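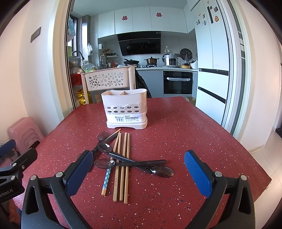

Last changed: January 8, 2021

Cutlery caddy, red table

Went back to the caddy today. It's the white plastic one with the two-part top, the one on the wider footed base. The film is still around the middle and I'm leaving it on until we decide whether the caddy stays. If it goes back to Stasiv they'll want it wrapped, and the label with the barcode has to be readable. Myroslav, please don't peel it.

With the film on, the drain holes in front are covered. That's fine for sorting dry things. It isn't fine for anything straight from the sink, so everything gets dried first for now.

What goes in: the plain wooden chopsticks, the white one with the blue flowers, and the dark smoky spoons. I put it all on the table in front of the caddy in a loose heap, the way it comes out of the wash bin, and worked from there.

Notes on order. Starting with the spoons went badly. The handles lie under and over the chopsticks and pulling one drags the rest along. Taking the thin chopstick off the top first is better, then the ones lying side by side, then the spoons. After that it's easy.

Left section chopsticks, right section spoons. Tried them mixed in September and it was a nuisance, you end up holding a spoon every time you want a chopstick. Spoons go in bowl up. Chopsticks tips down for the plain ones. The flowered one has a tan tip and I've been putting that end down as well. Its mate may be in the Hadcombe box, I haven't looked.

The smoky plastic shows every water spot. Wiped the bowls with the gray cloth, no soap. One of them has a scratch inside that doesn't come out. Kept it.

Table: the red speckled top hides crumbs very well, so run a hand over it before putting anything down. The lip at the front edge collects grit. Cleaned it with the Tuketti spray at half strength, rinsed, dried. No change in the color that I can see.

Weight check on the caddy, for the shelf question. Caddy with base, 142 g. Filled, it's well below the 900 g the small shelf is marked for, so it can go up there. The base takes up more depth than the caddy does and needs to be pushed all the way back. Measure the base and not the top if you're cutting a liner.

To do:
Ask Stasiv about returns on opened film
Look in the Hadcombe box for the other flowered chopstick
Liner for the shelf, Hinent offcuts should do, 62 mm strip left over from the drawers
Move the tall glasses before the caddy goes up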